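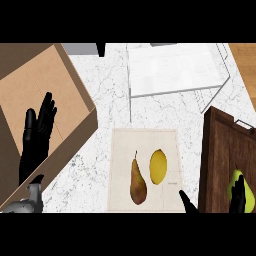
Nendton Robot Learning Group
Course handout 4: Gathering examples

The learner you will train this term knows nothing about fruit. It knows what it has been shown, and you are the ones doing the showing. Please bear this in mind before you blame it for anything.

All the work is done in Viltari, our simulated kitchen. A real kitchen would be nicer, but the marble is cheaper this way and the pears keep.

What counts as an example
One example is one complete go at the task, from the reset to the moment you press stop, with the instruction typed in before you begin. Each pair hands in 200. Of these, 30 are set aside for testing and must not be touched, however much you come to like them.

Setting out the counter
Move things between goes. If the brown pear always lies to the left of the lemon, the learner will decide that left is what a pear is. Turn the cardboard box and the plastic container as well, and let them stick out of view now and then. The green pear may start on the cutting board, on the placemat or on bare marble. Last April a pair handed in a full set with every object in the same spot. It learned beautifully and could do one thing.

Driving the hands
Both arms are recorded all the time, including the one you have forgotten about. Park it somewhere sensible. Open the fingers wide before you close in on a fruit, and go slowly – a good go takes some 20 seconds, and heroics are hard to copy.

Mistakes
Keep a fumble if you recover from it. Bin it if you gave up, sneezed or went for coffee. Label the kept ones "recovered" in the Odunard log, spelt like that, in lower case. The loader is fussier than I am.

Before next time
Read Kramer handout 3 again, the part on labels. Bring 23 finished examples on the shared drive, with the instruction filled in for each. "Do the fruit" is not an instruction.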